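Shared House Safety Checklist – Common Rooms and Kitchen
Carngate House, Kidesbridge
Inspection date: 16/06/2026
Next inspection: August

Marks used: OK = in order. ACT = action needed. N/A = does not apply to us.

1. Entrance and hallway

1.1 Front door closes by itself and locks – OK
1.2 Hallway free from things people can fall over – ACT
Comment: Two bicycles were again standing against the radiator. The passage must be 900 mm wide at every point, and beside the bicycles it was not. Please use the rack in the yard. I know that the rack is not covered.
1.3 Light on the stairs – OK
Comment: The timer was too short last time and is now set to 3 minutes.
1.4 Handrail firm on both sides – ACT
Comment: The left side moves a little at the top. The screws turn in the wall without holding, so longer screws will not help and the plugs must be changed. Reported to Siddiqui Maintenance.

2. Fire safety

2.1 Smoke alarm, hallway – OK
2.2 Smoke alarm, upper landing – ACT
Comment: It made a sound when I pressed the button, but a weak one. New battery ordered. If you hear a short beep in the night, please do not take the alarm down from the ceiling, as happened in the winter.
2.3 Fire blanket in kitchen – OK
Comment: It hangs now by the door and not over the cooker, where you would have to reach through the flames to get it.
2.4 Kitchen door closes fully – ACT
Comment: Somebody has put a folded carton under it. I removed the carton. I understand that it becomes warm in there when two people cook, but this is a fire door.
2.5 Escape plan on the wall – OK
Comment: Room 19 is still called "store" on the plan. To be corrected when we print it next time.

3. Kitchen

3.1 Fridge temperature – OK
3.2 Hot water at the sink – OK
Comment: Set to 50 degrees. Let it run for a moment before you decide that it is cold.
3.3 Extractor filter clean – ACT
Comment: Very greasy. It can go in the dishwasher, alone, on the long programme.
3.4 Sockets near the water – OK
3.5 Gas hose, date and condition – N/A
Comment: We have only electric cooking since the rebuilding, but the line stays in the form because the Neltden house uses the same one.

4. Common room

4.1 Windows open and close – ACT
Comment: The small window opens, but the handle must be lifted while turning. Oil was not enough.
4.2 Extension leads – ACT
Comment: One lead was plugged into another lead behind the sofa. This is not allowed, also not for a short time. I separated them and left both on the shelf.
4.3 Tables and chairs stable – OK
Comment: I tried each chair by sitting on it. The felt pads under two of them are worn out and scratch the floor, so new ones should be bought.
4.4 Floor dry and without loose edges – OK
4.5 Table surface without splinters or sharp edges – OK

At the wooden table

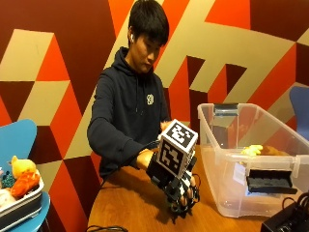
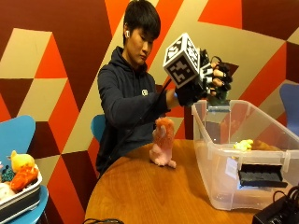
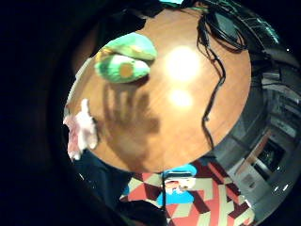

4.6 Curtains away from the heater – ACT
Comment: The left curtain touches the heater when the window is open. It needs to be shortened or tied back before the heating season. A simple hook in the wall is sufficient.
4.7 Bookcase fixed to the wall – OK
Comment: Fixed at the top with two brackets. Heavy books should still stand low.

5. Yard and bins

5.1 Outside lamp – OK
5.2 Bin lids close – ACT
Comment: The paper bin was overfull with boxes that were not folded. Rain goes in and then the bin is too heavy to pull to the street.
5.3 Paving level – ACT
Comment: One stone beside the drain has sunk. I put a spot of yellow paint on it so that you see it in the evening.

Points marked ACT are to be closed before the August inspection, except 5.3, for which we wait for a price. If you have repaired something yourself, please write it on the sheet in the hallway – otherwise I order it a second time.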